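Can a machine fold your jacket yet?
01/11/2021

Fitriani Saragih has been working on laundry for two years, and she still folds her own at home. When I asked her if a machine can already do this chore, she laughed and answered quickly: "A towel, yes. A shirt, on a good day. A jacket, please ask me again later."

She works at Marklow, a small company that wants to teach household work to machines. Before, she was in a factory where robots moved boxes. "A box is the same box every time," she said. "Clothes are a new shape each time you put them down."

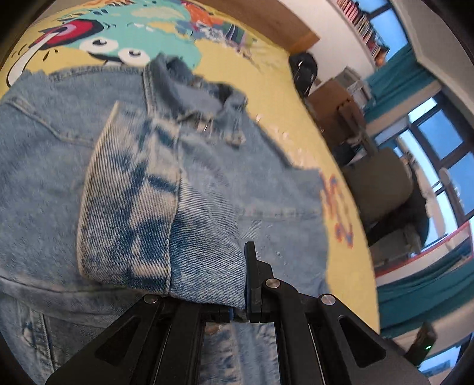 Denim is for her the most interesting cloth. It is stiff, so it holds a fold, but the seams are thick and they push back. "With the sleeve you must decide where to hold. If you take the cuff, the rest of the sleeve follows you. If you take the middle, you get a ball."

I wanted to know how a machine learns such a thing. Her answer was that people do the chore first, many times, holding the same kind of fingers the machine has. Her team has 958 recordings of folding and hopes to have up to 2,048 by next January.

Her colleague Arnar Briem is less patient than she is. He told me that the shops who call them always ask about speed. "They want a full table of clothes done before opening. I tell them we are slower than a tired teenager." 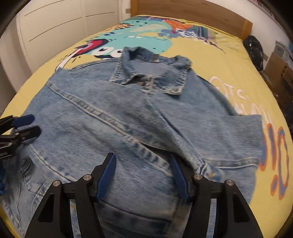
Saragih does not like to work only on a clean white table. In her opinion a bed is a better teacher, for the soft surface moves when you press on it, and a cover with a big print makes it harder for the computer to see where the cloth ends.

And would she buy such a machine herself? She thought for a while. "For socks, maybe tomorrow. For my jackets I would stand next to it and watch, and then I have not saved any time."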